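I drove out to Kistitz in July mostly to see whether the Zasora numbers would survive a visit. The group's claim is that a two-armed policy trained on 785 demonstrations does as well on kitchen items as one trained on 1,699, provided the shorter set is picked by their filtering method. I have read that sort of claim before.

Corina Kälin ran the tour and was patient with me. She explained that the filter scores each demonstration by how much the two arms depend on each other, then throws out the low scorers. Fine. But the score comes from a model trained on the full set, so the big collection still has to exist before you can shrink it. That didn't make it onto the poster.
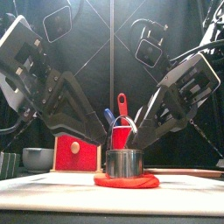

Two grippers, one small red target.

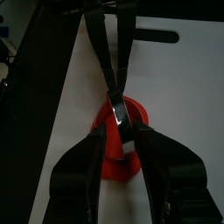 Ambros Hofstetter objected when I raised this over coffee, saying that the scoring model carries over to new tasks and that the full collection is a cost you pay once. Maybe. The evidence for carry-over is 133 trials on one bench, with the same two arms. I asked for the failures sorted by object and was told they're being written up.

The method might be good — I'd just want to see it run at Coltmont or Hollenstein, by people who didn't build it, before I believed the headline.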